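Home Syllabus Notes Labs Contact

Notes 5: Sampling sea ice

The August group will core at Sultard, on the landfast ice. Read these notes before the lab meeting and bring the blank log sheets.

First-year ice forms from salt water, but the crystals reject most of the salt as they grow. What remains is trapped in small pockets of brine. As the ice ages, brine drains downward through channels, so an older floe is usually fresher than a young one.

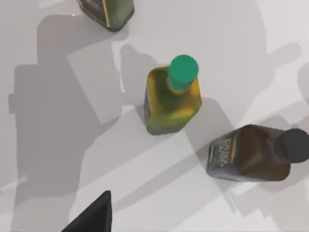 Department of Earth and Ocean Sciences, Polar Field Methods

Salinity changes with depth, and a single value for a whole core says very little. Cut the core into 5 cm sections as soon as it is out of the barrel. Brine starts to leak right away, and the bottom sections lose the most. Work from the bottom up. Seal each section in its own tub and write the core number and depth on both the lid and the side.

Temperature is measured before cutting. Drill a small hole to the center of the core, insert the probe, wait for the reading to settle and write it down. Damián Leiva will show the drill spacing in lab.

Melt the sections at room temperature with the lids on. Swirl before measuring conductivity. You need at least 100 ml of melt for the probe we use.

Problem for next time: core 508 has a bulk salinity of 5 in the top section and 8 in the bottom section. Sketch the likely profile and explain the shape.

Reading: Núñez and Medina, chapter on brine drainage.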